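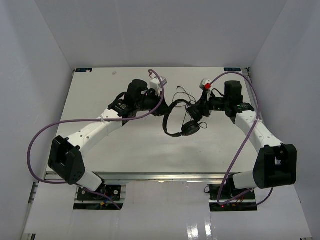 Slide 4: Two-arm cell, headphone handling

Open day, Thu 26 March. Romana runs the cell, I talk.

Point out the two arms, one gripper on the headband, the other at the upper ear cup. Each wrist carries its own camera in the white housing. Purple cable is zip-tied to the forearm on the right side.

Why headphones: the band flexes, the cups tilt, and the cord lies differently every run. Rigid parts were covered on slide 3. Do not repeat.

Slide 5: Data so far

Target 2,000 runs. Logged 1,655 since January. Rejected runs are not in that total.

Slide 6: Live run

Wait for Romana's signal. Visitors stay behind the line. If the run stops, go to slide 7 and let her reset.

Questions on the Iko controller go to Orlando Ayala. Pricing questions go to the Sendell desk.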